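Clothes hanger

A clothes hanger, also called a coat hanger, is a shaped support on which garments are hung, usually from a rail inside a wardrobe or cupboard. The common form has two sloping arms, a hook at the top and often a horizontal bar joining the lower ends. It is among the cheapest household goods, and a surprising amount of doubtful writing surrounds it.

Origins

Popular accounts like to give the hanger a single inventor and a single moment of inspiration. The stories disagree with one another on the place, the decade and the trade of the person concerned, and several seem to have been copied from one advertising leaflet to the next without anyone checking them. Hooks, pegs and wooden shoulders for drying or displaying clothes were in use before any of the supposed dates, and it is hard to say at what point a shaped piece of wood with a hook in it became a "hanger" in the present sense.

Patents are often offered as proof. They show that somebody claimed an improvement to a hanger, such as a better hook or a clamp for trousers. They don't show that hangers were unknown before, and many patented designs were never made in any number.

The spread of hangers followed the spread of the hanging rail. Where clothes were kept in chests and presses they were folded, and a hanger was of little use. Cupboards deep enough to take a shoulder sideways came later in ordinary homes, and many older built-in cupboards are still too shallow for one.

Types

Wire hangers are bent from a single length of steel, often coated or lacquered. They take up very little space and are given away by dry cleaners. They bend under a heavy coat and may leave rust marks if the coating is worn.

Wooden hangers are thicker and hold the shoulder of a jacket better. Cedar versions are sold as a protection against moths. The evidence for this is thin: fresh cedar oil may have some effect on young larvae in a closed space, but a wardrobe that is opened every day is hardly a closed space, and the smell fades. Sanding the wood brings the smell back, which is a different thing from showing that it works.

Plastic hangers are moulded in one piece or as a hollow tube. Many have notches for straps, and most have a bar. Cheap ones tend to fail where the hook meets the arms.

Padded hangers are covered in cloth over wadding and are used for knitwear and delicate dresses. Flocked hangers, sold widely as "velvet", are usually thin plastic with a short fibre coating. They grip well, sometimes too well, and the coating can shed or give up its colour to a damp garment.

The horizontal bar

The bar was meant for trousers, folded once over it so that the legs hang evenly. It is also used for scarves, towels, vests and anything else without a structured shoulder. A round bar leaves a softer fold than a flat one. Some makers add a foam or rubber sleeve to stop cloth sliding off, though the sleeve may perish before the hanger does.

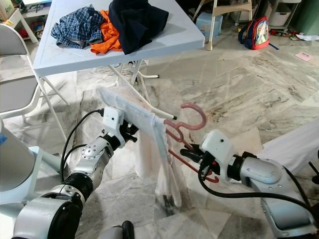 Does folding a garment over the bar cause a permanent crease?

In most everyday fabrics it leaves a fold line that comes out with washing, steaming or an iron. The risk is greater with heavy linen, coated cloth and anything left in place for months. Claims that a particular bar is "crease-free" should be read with care, as any narrow support will mark a heavy cloth in time.

Effects on clothing

The best-known harm is the shoulder bump, a small peak left in the cloth by the end of an arm. It is most common in knitwear hung wet or for long periods, because the weight of the garment stretches the stitches below the support. Advice to fold jumpers instead is sound and long established.

Less sound is the advice that every garment needs a hanger of its own type. Guides issued by sellers may list a dozen kinds for one wardrobe. A shirt in regular use will suffer far more from washing than from a plain hanger of the right width.

Width does matter. An adult hanger used for a child's top will push out the sleeve, while one that is too narrow lets the shoulder sag beyond its ends. Sizes are not marked in any consistent way, and "standard" means little when comparing one maker with another.

Commercial claims

Space-saving hangers have drawn the boldest promises. The Gitance folding hanger, which carries several garments one below another, was advertised as giving a wardrobe "200 per cent more room". The figure appears to have been based on the width of rail taken up, with no allowance for depth or height. Clothes hung in this way still fill the same volume, and those at the bottom may rest on the floor of the cupboard.

Udero, a maker of flocked hangers, printed on its packs that 77 per cent of buyers noticed fewer dropped garments. The packs did not say how many buyers were asked, or what they had been using before. The claim was missing from packs sold after June of the following year, and no reason was given.

Demissie wooden hangers were promoted as lasting a lifetime. The guarantee printed inside the box covered 21 months and left out the hook, the part most likely to come loose.

Reuse and disposal

Hangers are awkward to recycle. Most household collections refuse them, since the metal hook and plastic body must be separated and the shape catches in sorting machines. Wire hangers are accepted at some scrap points. Shops often say that they take hangers back, but few publish what becomes of them, and "returned" is sometimes used as though it meant "reused".

A collection scheme in Sandness is often quoted as a success on the strength of 409 hangers handed in. The report did not record how many were in a fit state to go out again, so the number says more about the size of the collecting bin's catch than about any saving.

Cardboard and pressed-paper hangers have been put forward as an answer. They do well enough for light shirts in a dry room. In a damp cupboard, or under a winter coat, they soften, and a hanger that has to be replaced often may use up whatever advantage its material had.

Other uses

Wire hangers have long been bent into other things, including makeshift aerials, drain hooks, toasting forks and frames for wreaths. Not all of these are wise. The coating on a wire hanger is not made to be heated, and its use over a fire or under a grill is best avoided. The belief that a hanger will open any locked car dates from older door locks, and on modern vehicles the attempt is more likely to damage the seal than to free the door.

See also: Clothes line; Clothes peg; Trouser press; Wardrobe

This page was last edited on 30 Nov 2019.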